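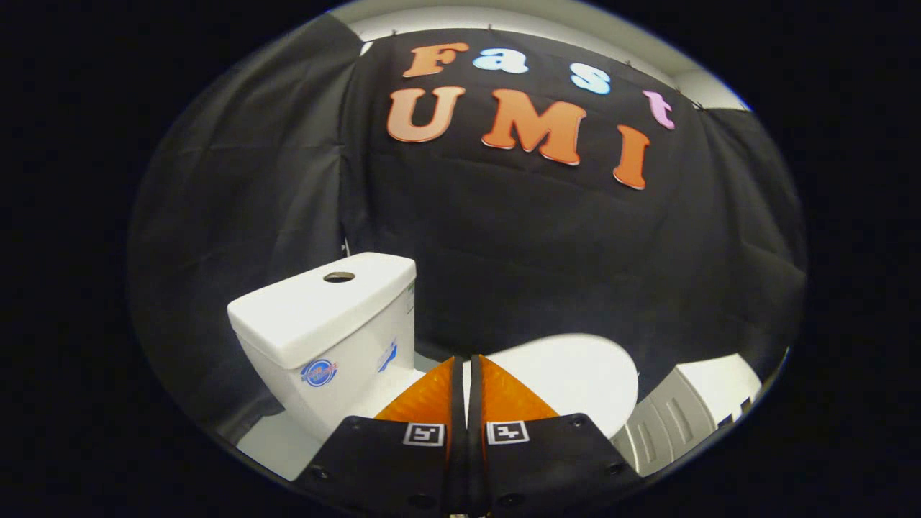 Tastov, season one
Reviewed by Henok Tekleab, 11th December

The first two episodes of Tastov move slowly, and I came close to dropping it there. A courier named Kinyua takes a package to a mountain town, finds the address has been shut up for years, and decides to wait for the owner. That is nearly all that happens in two hours. Episode three gets going with a landslide on the only road out, and from then on I watched one a night until it was done.

The show is a ten-part mystery drama that started in October. It has the usual parts for the genre: a closed town, an old death, a police chief who drinks. What it does well is money. Everyone in Tastov owes somebody, and the script keeps track of it. A loan of 200 in the second episode comes back in the seventh and gets a man thrown out of his house. I went back to check and the amounts match all the way through.

The lead is good. He plays Kinyua as a tired man who wants to get paid, and he doesn't start solving crimes like a detective just because the plot needs one. The actress who plays Mrs. Humby, the hotel owner, has the best scenes, mostly at the front desk with the phone in her hand. Her daughter is underwritten. She has a secret, we learn it in episode five, and after that she carries trays.

The flashbacks are the weak part. They go back to the year 1073 and the founding of the monastery, and there are too many of them. The costumes look new and everybody talks like they're reading a plaque. One flashback in episode eight runs for 14 minutes, right after a chase – I fast-forwarded and missed nothing.

Sound is uneven too. Dialogue in the outdoor scenes is hard to hear over the wind, and I left the subtitles on.

The ending answers the question of the package and leaves the death of old Grolell open, probably for a second season. I would have liked it settled. Still, the last hour is tense and the final talk between Kinyua and Mrs. Humby is worth getting to.

Three and a half stars out of five. Skip the monastery.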